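03/10/2021

Notes on the attendance sheets for the Follville ground, carried over from the June batch.

Finished typing in the Skivville home games. The turnstile totals and the gate receipts agree for all but 2 of the 29 matches. The first bad one is the cup tie against Plitano, where the club printed 3,000 and the receipts come to over 3,000. I suspect the printed number was rounded before kickoff and never fixed. Left both in the sheet with a flag in the last column.

The second is the Probert league game. The sheet has the away end listed twice, once under its old name. Took out the duplicate row and the total dropped back into line with the other midweek games – still want to see the match program before I call it settled.
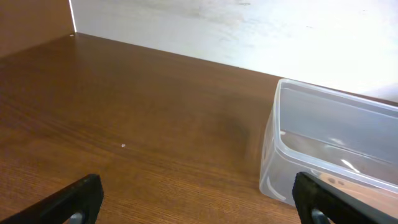

Wood-grain surface, white panel behind.

Changed the script so that abandoned matches no longer count toward the season average. Replays are still counted as separate games. If anyone disagrees, say so before the charts are redrawn, as it moves Skivville up a place.

Left to do: postponed fixtures, kickoff times for the second half of the season, and the reserve games, which have no receipts at all. Backup is on the shared drive under Follville.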